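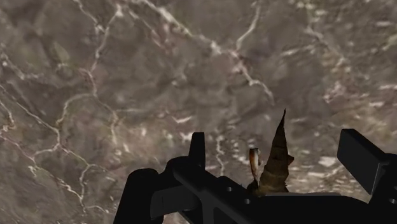
Simulated countertop, close to the gripper. The cone-shaped object stands between the left finger and the right pad.

Wukell Kitchen Simulation Tips: Grasping Small Objects on Patterned Counters

The following tips are issued to users of the Wukell planning tools who prepare kitchen tasks in simulation. They were compiled by Hemant Tripathi from support requests received at Cultthorpe and apply to release 19 and later.

Do not rely on color to find the object
Veined stone is difficult for segmentation. Pale veins are often returned as object edges, and brown items merge with brown patches of the counter. Run the depth mask first and apply the color mask only inside it. In the Cultthorpe test set of 1,043 renders, 116 false outlines were traced to the stone texture, and nearly all were removed by this change of order.

Choose the grasp height before the grasp angle
Tapered objects give a narrow contact near the tip and a wide one near the base. Set the height in the lower third of the object, then let the planner search for an angle. If the planner finds no solution, lower the approach speed last; it has no effect on reachability.

Treat thin neighbors as obstacles
A slender item beside the target may be dropped by the default filter, which discards clusters of fewer than 81 points. Lower the threshold for any task in which two objects can fit between the fingers. Add the smaller item to the collision scene under its own name.

Keep the wrist clear of tableware
Bowls and cups toward the back of a counter seldom interfere with the fingers. They do restrict the forearm and elbow. Check the full path of every link, and include the wall in the collision scene even when the task takes place well in front of it.

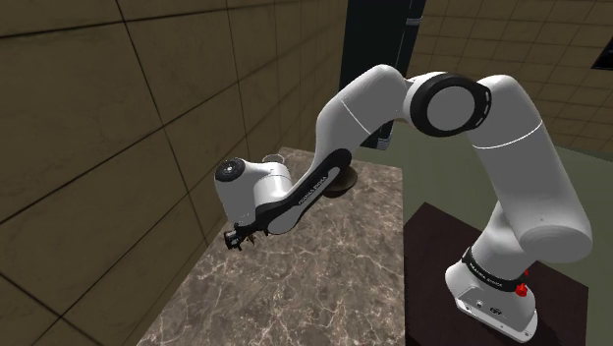 Set the mounting height correctly
The base platform and the counter are separate surfaces and may have different heights. Enter each value in the scene file. A single shared height places the counter too high or too low in the planner, and the fingers will then stop short or press into the stone.

Save the state before closing the fingers
Store the joint positions, the object poses and the random seed at the pre-grasp point. A failed attempt can be replayed from there without planning the approach again. Files saved in the Warnness format must be converted with the Vishwakarma import tool before replay.

Report problems with the scene file attached
Requests sent without a scene file are returned to the user. Please include the release number and the planner log. Requests are reviewed each Monday.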